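Posted in March by Horácio Paiva

An Afternoon at School With a Robot Hand

The bus out to the Istar lab leaves 18 visitors at a gate with no sign and a great deal of wind. We signed in, surrendered our coffee, and were each given a lanyard that said GUEST in letters large enough to be read from orbit.

I had signed up for the open day because the flyer promised we would "see robots learn." My expectations were set by the movies, so I was not prepared for how much of it looks like a driving lesson. A person who can already do the job does it by remote control, and the robot gets taken along for the ride. Then they do it again.

Our guide was Bülent Yaman, a patient man with a clicker he never clicked. He started us at the remote station, where an operator in a sensor glove was picking up foam blocks through an arm on the far side of a glass wall. Each good run is saved. Each bad run is also saved, in a separate folder, which Bülent described as "the bigger one." They want 200 good ones of a task before they train anything on it.

We were allowed to try. I got 3 minutes and one block. The glove is heavier than it looks, and there is a tiny lag between what you do and what the hand does, so you find yourself closing your fingers very politely and waiting for a reply. My block went on the floor. A boy of nine went after me and stacked five, and I have nothing further to say about him.

After that came the teaching by hand, which they call Pavia for reasons lost to a previous manager. You take hold of the arm and move it where you want it, and it remembers the route. It feels like helping an uncle into a coat. The joints go slack when you press a button near the wrist, and the first thing everyone says is "oh, it's light."

The last room was electrical fittings: switches, sockets, boxes, the stuff in the bottom drawer of every hardware store. The project is called Tamo and the aim is assembly, meaning small parts going into other small parts. Bülent told us fingers are the hard bit. A two-jaw gripper has one opinion about an object, he said, and a hand with a thumb has dozens, most of them wrong. I asked how long a new operator takes to get good at it. He said a few weeks, and that pianists are not as quick as you'd think.

I stayed at that table until somebody came to collect my lanyard. It is slow to watch — slower than fishing — and I would gladly have watched another hour. The four fingers went down into the open box with the thumb lying along its front edge, and I caught myself holding my breath over a piece of gray plastic.

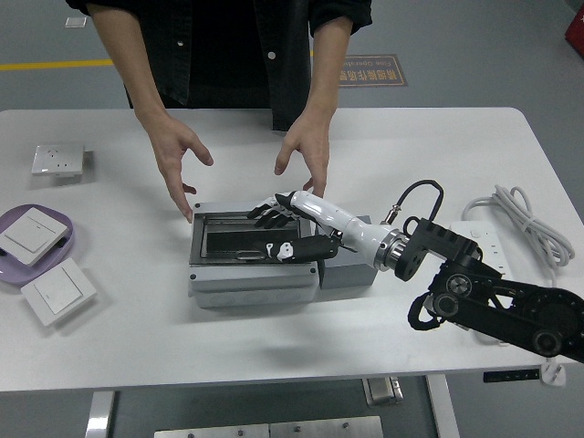
Recent visits

A Morning at the Zein Bottling Plant
Two Halls and a Sandwich: The Spring Tool Fair
The Clock Workshop That Was Closed
Riding the Test Elevator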